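Keeping an Old Laptop Usable (Tips From My Kitchen Table)

I do all my bills, recipes and photo sorting on a laptop that lives at the end of the kitchen counter, and every July I give it a proper going-over. It takes most of a morning, with coffee. My niece Nerea Prieto got me started on this and I've added bits of my own over the years, so take it as one person's routine!

Start with the outside. Shut it down all the way (not sleep, really off), unplug it, and tip it upside down over the sink. Give the back a few gentle pats. You'll be amazed, or disgusted. Then a soft dry brush between the keys, working from the top row down. I use an old makeup brush that I washed and let dry overnight. For the greasy film on the keys, put a little rubbing alcohol on a cotton swab and go key by key. Never pour or spray anything straight onto the keyboard. I did that once with window cleaner and the letter P has been moody ever since.

The vents come next. Mine are on the left side and underneath. Short puffs of canned air, can held upright, and hold the fan still with a toothpick if you can reach it. If yours sits on a tablecloth like mine used to, move it. Cloth blocks the air and the fan ends up roaring like a hair dryer. I've got mine up on a wire cooling rack now, the kind for cookies, and it runs so much quieter.

Now turn it back on and look at what opens by itself. On Windows, press Ctrl, Shift and Esc together and find the startup list. I had a printer helper in there for a printer I gave away, plus a music program I opened maybe twice. Switch off what you don't need at startup. Switching it off there doesn't remove the program, so you can always change your mind. Leave your antivirus alone, and if you don't recognize a name, look it up before you touch it.

Then the Downloads folder. Oh dear. Mine had 800 files in it the first year, and I think half of them were the same coupon. Sort by size and deal with the big ones first, it's much more satisfying. I got rid of 86 and freed up more room than all the little ones put together. Photos I want to keep go onto an external drive in a folder called Sosten (long story, it was the name of a boat) and I open a few from the drive to check them before I delete anything from the laptop.

Do the recycle bin last. I wait 2 days before emptying it, and twice now that has saved a tax form.

Passwords: if yours are on sticky notes around the screen, please at least move them to a notebook in a drawer! A password manager is better, and it took me one rainy afternoon to set up. 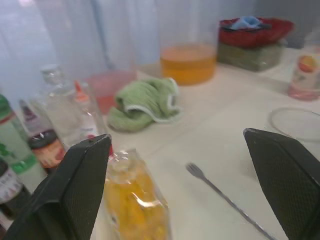

Page last changed: Wednesday, July 20, 2022

A few odds and ends people have written in about.

Screen smears: a barely damp microfiber cloth, screen off, light pressure. Paper towels can scratch, so save those for the counter.

Sticky trackpad: same cloth, then dry it right away. Wash your hands first too, it makes more difference than any gadget I've bought.

Cables: I label both ends with the little plastic tags from bread bags and a permanent marker. Þórey Hafþórsson wrote to say she uses colored yarn, and I love that, I may switch.

Battery: if the case is bulging or the trackpad has started lifting, stop using it and take it to a repair shop. Don't poke at it and don't charge it.

Next month I'll do the router, which lives behind the bread box and hasn't been dusted since I don't know when.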